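Mon 15 March. Starting a thread for the gripper build so I stop answering the same questions in three different chats. It's a two-finger hand-held gripper with a camera on it, built at the Pella shared workshop, second bench from the roller door.

**2/** The name is Lirkent. It was the name on the parts drawer when I moved in and I never changed the label. There are two of them now, Lirkent A and Lirkent B, and they're meant to be the same. They are not quite the same.

**3/** Fingers are printed in black. The first set split along the layers when I drove the screws in, so I turned the parts on their side in the slicer and printed them again. Longer print, more support to pick off, no splits so far.

**4/** Brass threaded inserts everywhere a screw goes in and out more than once. I put them in with an old soldering iron and a flat tip. Go slower than you want to. If you push, the plastic bulges up around the rim and the part won't sit flat against its neighbour.

**5/** Someone asked about the cost. I set a limit of 300 dollars for the pair, not counting the camera or filament I already had. I'm still under it, mostly thanks to Přemysl Holub, who gave me a bag of bearings and wouldn't take anything for them.

**6/** The trigger linkage took longest. Version one had a bell crank and two rods and felt like squeezing a wet sponge. Version two is one rod and a slider. You lose a bit of travel at the closed end, but you can feel when the fingers touch something, and I care about that more.

**7/** Opening is 80 mm between the pads with the trigger fully released. Wide enough for a drinking glass or a jar. Not wide enough for the big tins on the kitchen shelf, so don't ask me to demo with those again.

**8/** Most of today's bench time went on glass. I've had enough of foam blocks. A foam block forgives everything, and you learn nothing about your grip from it.

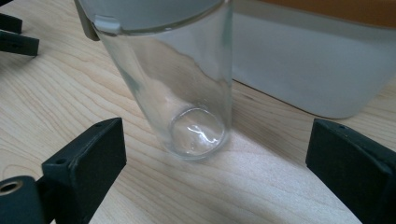
*Empty glass on the maple top, near fingers open on either side of its foot.*

**9/** Glass is a pain for the camera as well as the fingers. You get table grain through the walls and bright squiggles in the base, and the side walls are hardly there. If I ever hand this footage to any kind of tracking software, the thick ring at the bottom is what I'd look for first.

**10/** Shadows are the other thing on my list. The bench light sits too far to one side, so anything tall throws a dark band over the wood. I'm going to try a second lamp with baking paper clipped over it before I spend money on a proper diffuser.

**11/** Pads next. Bare printed plastic on glass is a bad idea. I've tried bicycle tube, the rubbery shelf liner from the discount shop, and a cast silicone strip. Tube is grippy but leaves black marks. Shelf liner peels at the corners. Silicone is the favourite, and I need a better mould for it.

**12/** Ľubomír Hájek asked why I don't just buy a finished gripper. I looked at one from Prurkis. Nice thing, well made, but I couldn't swap the fingers without buying their adaptor, and swapping fingers is most of what I do on a Saturday.

**13/** On A and B not matching: A has the older slider, which has a bit of slop in it. If you roll your wrist, the fingers lean. I can shim it with tape for now. The real fix is to reprint the slider housing with a tighter channel, and that means pulling the whole handle apart.

**14/** Screw list for the people building along. Six M3 button heads per handle, and every one goes into a brass insert. Don't use thread locker anywhere near the printed parts. The one I had crazed the plastic and I binned a good housing over it.

**15/** Camera mount. It sits behind the fingers and looks down past them, so you get both fingertips and whatever's between them. I had it closer at first and the fingers took up nearly the whole picture. Moving it back helped – they still fill the bottom corners, and I can live with that.

**16/** Files aren't up yet. The finger and pad parts are fine to share, the handle isn't. It still has a wall so thin you can see light through it, and I don't want anyone printing that and blaming themselves when it cracks.

**17/** Plan is to have the handle sorted and both sets of files posted by July. If you're in the Pella workshop before then and want to try one, B is in the grey tub under my bench. Leave A alone please, the tape is holding it together.

**18/** Also whoever borrowed my 2.5 mm hex driver, it has green tape on the handle. I'd like it back before I start on the slider.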